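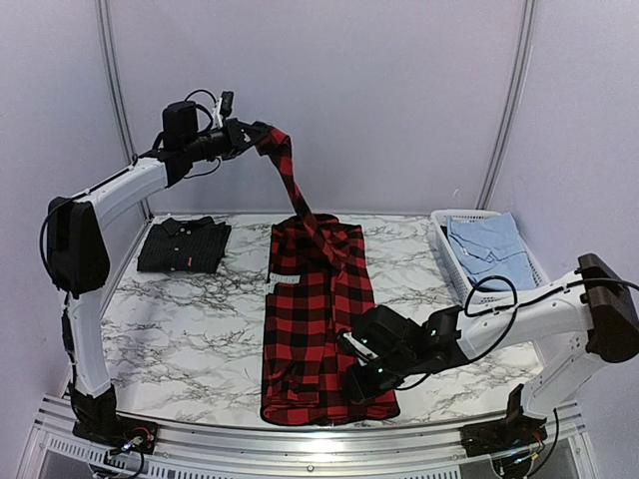

Let the planner say it doesn't know

Most of the arguments I hear about cloth folding software are about the model: how big it is, how much data went in, whether the next one will fix the sleeves. I think the weaker part of our stacks is the layer that decides when to stop and look again, and it gets very little attention.

A flannel shirt is a good test. With one arm holding a cuff up high and the other gripper down on the lower part of the body, a lot of the fabric is bunched or layered over itself. The motor housings get in the way too. Any state estimate made at that moment is partly a guess. Bold checks help a bit with tracking, but they also repeat, and a matcher that slips by one square will report high confidence all the same.

At Jeltdale we ran our folding stack, Petek, with a fixed plan of five motions per shirt. It worked well on plain tees and badly on anything with a collar. Over 462 logged attempts, 80 ended with the planner carrying on after the grasp it was counting on had gone. The controller knew, as the gripper width was in the log. The planner never asked for it.

The change we made was small. Every motion now has a check at the end, written in ordinary code, and three possible answers: carry on, look again, or put the cloth down. The Drellska team calls this a step backward from end-to-end learning. I disagree. A learned policy can still choose the motion. It just shouldn't be the only judge of its own result.

There is a cost. Looking again means moving a forearm out of the camera's view, and the cycle gets slower. Customers notice that on a demo day. I would still take the slower cycle, and I'd like tools such as Jikex to show the "look again" count right beside the success rate, in the same size type.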